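Sorting a Desk Organizer With Open Compartments
Posted by Comfort Essien in Desk and Study

A divided plastic organizer fills up fast and then stops being useful. Doing it over takes 15 minutes. You need a damp cloth, a dry cloth and a trash can.

1. Take everything out and put it on the desk. Shake the organizer over the trash. Pencil shavings collect in the holes and slots, so turn it over and tap the bottom.

2. Wash it in warm water with a little dish soap. Stand it on end until it dries.

3. Test the pens on scrap paper. Throw out the dead ones.

4. Make groups by shape. Long things go in the long compartments: rulers, pens, scissors. Clips and erasers go in the small trays at the front.

5. Put small round containers at the back of an outside compartment. They roll less there, and you can still reach the lid.

6. Leave flat packets for last. A geometry set is usually wider than one compartment, so lay it across the top of the dividers at an angle.

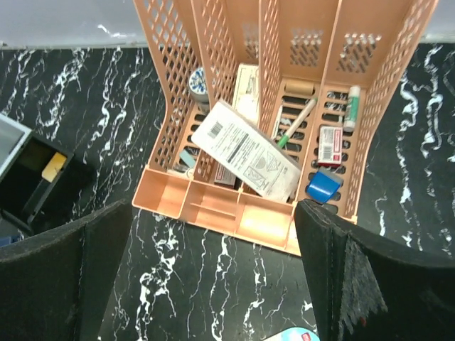 If you use the set every day, take the tools out and stand them up with the rulers. Keep the packet in a drawer in case you need to carry them somewhere.

Check the front trays again at the end of the month. Mine need emptying by then, mostly staples and pencil caps.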